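Section 4: Setting Up the Drullel Dehumidifier in a Basement or Utility Room

Read this section before you plug the unit in for the first time. It covers placement, the drain hose, and the first run.

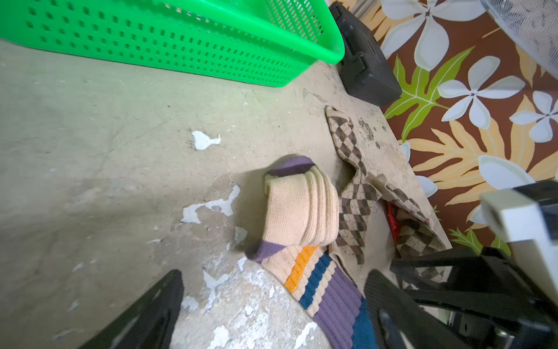

The unit must stand upright for 8 hours before use if it has been shipped or carried on its side. Oil from the compressor can move into the cooling lines during transport, and it needs time to settle.

Choosing a spot

1. Pick a level place on the floor. Do not set the unit on carpet, foam tiles or a shelf.
2. Leave 8 inches of clear space on every side and 42 inches above the top vent.
3. Keep the unit away from clothes dryers, water heaters and floor registers.
4. Close windows and any door that leads outside. A door to the rest of the house can stay open if you want to dry that area too.

Note: Sweep the floor first. Dust and lint pulled in at the base will clog the filter within a few days.

Caution: Do not place the unit where water collects after rain. If your basement floods, switch off power to the room at the breaker panel before you go near the unit.

Connecting the drain hose

The unit can empty into its own bucket or through a hose. The hose is not included. Use a Matard 2839 hose or any garden hose with a standard threaded end.

1. Turn the unit off and unplug it.
2. Remove the bucket and set it aside.
3. Pull the rubber plug out of the drain port on the back. Keep the plug – you will need it if you go back to using the bucket.
4. Screw the hose on by hand until it is snug. Do not use pliers.
5. Run the hose to a floor drain. The whole length must slope down, with no loops or kinks.
6. Put the bucket back. The unit will not start without it, even when the hose is connected.

Note: If the drain is higher than the port, you need a separate pump. See Section 7.

First run

1. Plug the cord straight into a grounded wall outlet. Do not use an extension cord or a power strip.
2. Press POWER. The display shows the current humidity after a short delay.
3. Press the down arrow until the display reads 42.
4. Set the fan to HIGH and leave it there for the first 4 days.
5. Check the hose connection for drips after the first hour.

Walls and concrete floors hold a lot of moisture, so the reading may drop slowly or go back up overnight. Once it stays near the setting, change the fan to LOW.

Caution: In an unheated room, turn the unit off when the air temperature falls below 42°F. In colder areas this can be as early as October. Frost on the coils will damage the compressor.

Cleaning the filter is covered in Section 5.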